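Tips for recording cloth folding demos at a home or workshop bench

I've been teaching a pair of robot arms to fold household cloths for a good while now, and I still get a daft thrill every time a clean take comes off the bench! Most of what makes a good set of examples is plain housekeeping, the sort of thing you'd do before rolling pastry. These are the habits that have stuck with me, in no special order.

Wipe the table down before you start and again at the halfway mark. Crumbs and lint catch under a hem, and then the fingers drag the whole cloth sideways.

Iron nothing. I did for the first 49 takes and ended up with lovely flat towels and a model that panicked at a crease. Let them be as rumpled as they'd be out of a drawer.

Keep a mixed pile of cloths within arm's reach and swap often. Pale, bright, patterned, thick, thin, one that's gone a bit stiff in the wash. Our Pliko set has 654 takes in it, and the early ones are nearly all the same tea towel (my favourite, sadly for the model).

Drop the cloth from elbow height to start each take. If you lay it down by hand you'll lay it the same way every time without noticing. I promise you will.

Go slower than feels natural, but don't stop dead in mid-air. Long pauses get learned too, and you'll see the arms hanging there later on as though they'd forgotten what they came in for. If you need to think, think before you pinch.

Grip near the ends and pull gently until the slack has gone, then lower. Corners are tempting, but on thin cotton one fingertip on the very corner slips out. A finger's width in from the edge works far better on the Sesolero bench, and Chiba found the same with napkins.

Keep the fumbles where you recovered! A dropped edge picked up again is gold, and I wish I'd saved more of mine. The ones to bin are those where you gave up and reached in with your own hand. Mark them straight away, while you remember which they were.

Write the label before the next take. "Green, thirds, long side first" is plenty. I once left 16 of them until after supper and had to watch every one back.

Stop when your shoulders creep up. Tired driving looks jerky, and you can spot it in the recordings from across the room. I do short runs with tea in between, and a long stretch only in December when the workshop is too cold for anything that needs glue.

Last of all, play back a handful at the end of each session, picked at random, at full speed. A loose cable or a nudged camera shows up at once, and it's much nicer to lose one afternoon than a week.

If you've a trick for fitted sheets, please write to me. I've had more than 529 goes and I'm still cheerful about it, just not very good.

Contact: Nuala Lynch, Flukumska workshop notes | © 2022 | Back to top

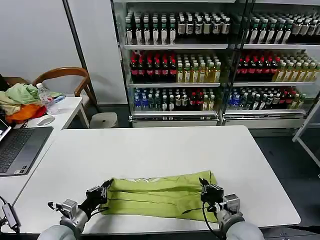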